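Sim-to-real gap after domain randomization on camera tilt
Board: Manipulation / Sim training

zrangel
Render from our current Skadatero run, head view, two-arm model. 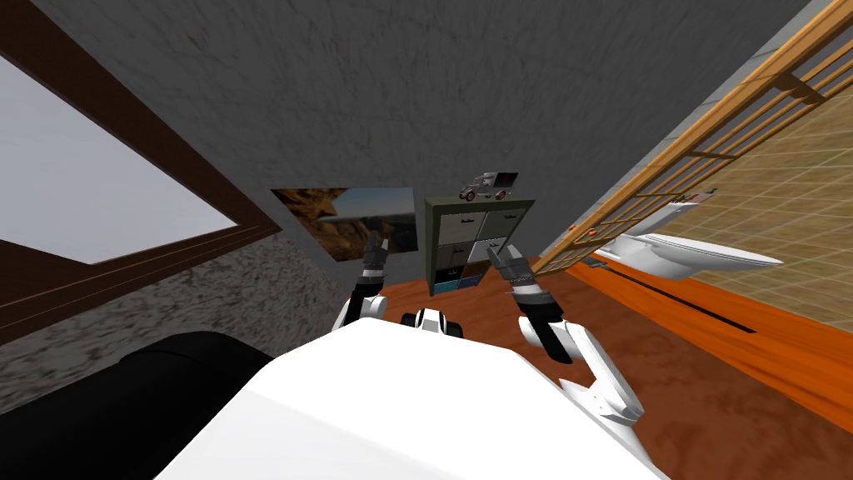
What does randomizing camera roll buy you at evaluation time?

Mostly tolerance to mounting error. We trained on 3,362 generated rooms and evaluated on 206 held-out ones. With roll randomized up to 30 degrees, success on the drawer task dropped far less under a misaligned camera than it did for the fixed-roll baseline. The cost is slower convergence.

garg_fan
How much slower? We tried the same thing in Werkulcombe and gave up after a week.

zrangel
More than double the steps. Batch size unchanged.

U_Osagie
I don't buy the explanation. If you vary roll per episode you are also varying how much of each arm is in view. The policy may be learning to lean on joint angles and ignore the image. Did you run it with proprioception masked?

zrangel
Masked on a subset of 474 episodes. The gap narrows but stays.

U_Osagie
Narrows by how much? That is the number I would put in the table - the rest is hard to interpret without it.

masudlow_dev
Disagree with Uchenna here. Both policies get the same joint inputs, so the comparison is fair as it stands. I'd worry more about room textures repeating between train and test.

zrangel
Textures are split by material ID, furniture is not. I'll rerun with furniture split too and post the masked results per seed. Probably December.

U_Osagie
Fine. Please include the failed seeds.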